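Nukedora
Work with us

Paid participants wanted: remote operation of a robot arm for household and shop-floor chores

Location: Ballton, in person
Applications close: 18th May
Pay: $300 for the full set of sessions, paid on completion
Reference: Lirnance round two

About the study

Nukedora is looking for adults to take part in Lirnance, a study of how well machines can do small everyday chores. We want to know which jobs a robot arm can already be trusted with, which ones it can do only when a person helps, and which ones it should not be given yet. We are interested in work from two places: the home, and the back room or sales floor of a small store.

The first round ended in January. It covered 77 chores, chosen by asking households and shop workers in Ballton and Gronow what they spend time on and would rather not. Most of the list is dull. Putting a sock in a drawer is on it, and so are facing cans on a shelf, emptying a dish rack, sorting returns, wiping a counter around objects that have to stay where they are, and moving loose items from one bin to another.

Results so far are mixed. Our software does well on picking up a single rigid object and setting it down in a marked spot, provided the object is one it has been trained on. It does poorly with cloth, with bags of any kind, and with anything that has slid against the side of a container. It is also slow. A person clearing a small bin will usually finish before the arm has made its second attempt. We publish the failures along with the rest, and participants will get a copy of the report.

What you will do

Sessions take place at our office in Ballton. You will sit at a desk with a screen and a hand controller and guide a simulated arm through short tasks. Each attempt is recorded: the movements of the arm, the position of the objects, and your inputs. The recordings are used to train and test the software that will later try the same tasks without a person.

After each block of attempts you will fill in a short form. We ask how hard the task was, whether you would let a machine do it in your own home or workplace, and what you would want to check afterward. Some of the people who took part in round one told us this was the most tiring part, so the form has been cut to one page.

You will also spend one session watching recordings of the software working alone and marking the point at which you would have stepped in. There are no right answers here. People who do a chore for a living tend to step in earlier than people who do it twice a year, and we need both.

Who we are looking for

You should be 18 or older and able to use both hands on a controller for 20 minutes at a time, with breaks. Normal or corrected vision is needed for the screen work. You do not need any background in robotics or programming, and experience with video games is neither required nor a problem.

We would especially like to hear from:

People who work or have worked in retail, stocking, laundry, cleaning or kitchen jobs
People who do most of the housework in a home with children or older relatives
People who have difficulty with some chores and currently get help with them

Employees of Nukedora and their immediate families cannot take part. If you were in round one you may apply again, but first-time applicants will be placed first.

The first task

Everyone starts with the same exercise, whatever their background. It uses a small gray bin, an orange object and a flat green pad on a table, with the arm standing behind them. 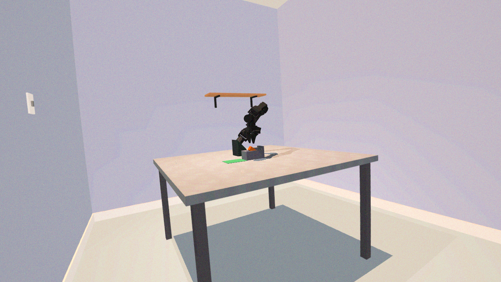
Gronow, who took the training in round one, wrote on the feedback form that they had expected to be bored by the end of the first hour and were instead annoyed, mostly with themselves. "I've stocked shelves for years and never once thought about how I let go of something. If a machine has to be taught that, I don't see it doing my closing shift any time soon. I'd let it sort the returns, though, as long as I could check the bin after."

Later tasks are chosen to match the kind of work you tell us about in your application.

Time and payment

There are six sessions of two hours each, including breaks. You can choose morning or evening times. The $300 covers all six. If you need to withdraw early you will be paid for the sessions you attended.

Your data

We keep the recordings of your attempts under a participant number. Your name and contact details are stored separately and deleted when the study closes. We do not record your face or voice. You can ask us to remove your recordings at any time before the report is published.

How to apply

Fill in the form at the front desk of our Ballton office or request one by mail. Please tell us which chores you do most often, paid or unpaid, and which times of day suit you. A few lines is enough, and no resume is needed.

We will reply to every application. Those selected will receive a consent form to read at home before the first session. Parking is behind the building, and the study rooms are on the ground floor with step-free access.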